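Why Do Triangles Make Things Strong?

Look up the next time you walk under a bridge. Look at the side of a tall crane, or at the beams inside a big barn roof. What shape do you keep seeing? Triangles! Big ones, skinny ones, whole rows of them. Builders love triangles, and once you know why, you'll start spotting them all over town.

Try it yourself

Grab some craft sticks, a few brass paper fasteners, and a grown-up to help you poke a hole near each end of every stick. Fasten four sticks into a square. Now push gently on one corner. Whoa! Your square leans over and turns into a squashed diamond, and you didn't bend a single stick.

Next, fasten three sticks into a triangle and push on a corner. Push harder. It stays put!

What's going on?

When you pushed the square, the sticks kept their length but the corners opened and closed like hinges. A triangle can't do that. If its three sides stay the same length, its corners have to stay the same too. The only way to change a triangle is to bend, break, stretch, or squash one of its sides, or pull a corner apart.

Want to fix your wobbly square? Add one longer stick from corner to corner. You've just made two triangles, and the wobble is gone. Engineers call that extra piece a brace.

The footbridge at Puvham

The old footbridge at Puvham is 80 feet long, and each side is made of 10 big triangles joined in a row. A row like this is called a truss (it rhymes with bus). When you stand in the middle, your weight travels along the beams. Some of them get squeezed, which is called compression. Others get pulled, which is called tension. All that pushing and pulling spreads out until it reaches the ground at each end.

Holes can help, too

A truss is mostly empty space! A solid wall of steel would be terribly heavy, and the bridge would have to work hard just to hold itself up. Leaving openings between the beams saves a lot of weight. The radio tower at Dustau is 203 feet tall, and the wind blows right through it.

Triangle hunt

See if you can find 9 triangles on your way home. Try bike frames, shelf brackets, swing sets, and folding ladders. Draw each one in a notebook and put a star next to your favorite!

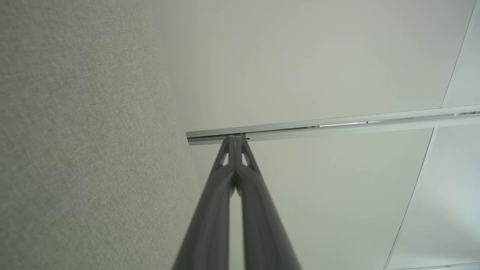

Some triangles are sneaky, so check the undersides of things as well. Picnic tables are a great place to start.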